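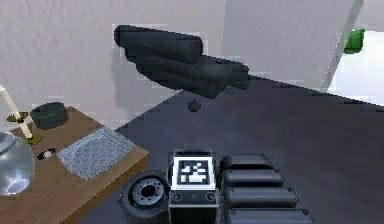 ## Ticket: Mitedska gripper vs. Sithole gripper, "drop-in replacement" claim

**Opened by:** Dorothy Staniforth
**Assigned to:** Rungnapa Nuchit
**Status:** open, and I'd like it to stay open for now

The release note says the Mitedska gripper model can be swapped in for the Sithole one on the mobile base with no changes to the controller. I don't believe it yet. Small round objects are where the two part ways. In the sim, a small dark ball can sit right under the fingers, clear of the floor, and the controller's log line is no help in telling me what is holding it there. It prints `grasp: ok` in cases where the contact list is empty.

What I ran:

- Zustcombe house scene, same seed for both grippers
- 200 pick attempts each, small objects only
- wrist camera off, head camera on
- stock controller settings, Kukis planner

Pick rates came out close enough that I wouldn't buy either gripper on the strength of them. The trouble is that the rate is computed from that same log line.

### Reply, Rungnapa, 9:40

Can you rerun with the contact threshold at 4 instead of 2? The Mitedska fingers are thicker and the default was tuned on the Sithole. Also check that the object isn't being pinned to the tool frame by the attach helper. It's on by default in the house scenes.

### Dorothy, 11:15

Attach helper was on. So much for "no changes needed."

Turned it off and reran both. The Sithole lost a few picks. The Mitedska lost a lot more, mostly on round things, and raising the threshold to 4 only changed which ones were reported. I'm not ready to blame the fingers. The friction values in the two model files don't match, and one of them looks like a placeholder.

### Dorothy, 2:05

Moved on to the door task, which was supposed to be the easy half.
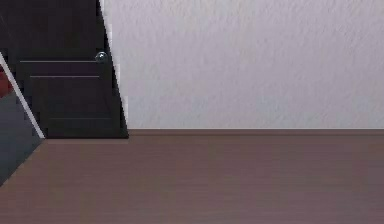 The head camera's knob detector is fine up close with a plain wall next to the door, and gets worse when the base comes in at an angle. I held each approach pose for 300 frames before letting the arm move. Detection jitter was the same with both grippers, as it should be — the arm is out of view at that point. So the difference in door results has to come later, at the reach or the turn. The summary page puts it down to "improved perception." I'd like to know whose.

### Rungnapa, 3:30

Agreed on perception, I'll get that line taken out. Sending you a patched friction file for the Mitedska. Please keep the helper off in both configs and log raw contacts next to the grasp flag.

### Dorothy, 4:10

Got the file. It loads. Rerunning the 200 picks overnight with raw contacts logged, door task after that. Please don't merge the swap until both are in.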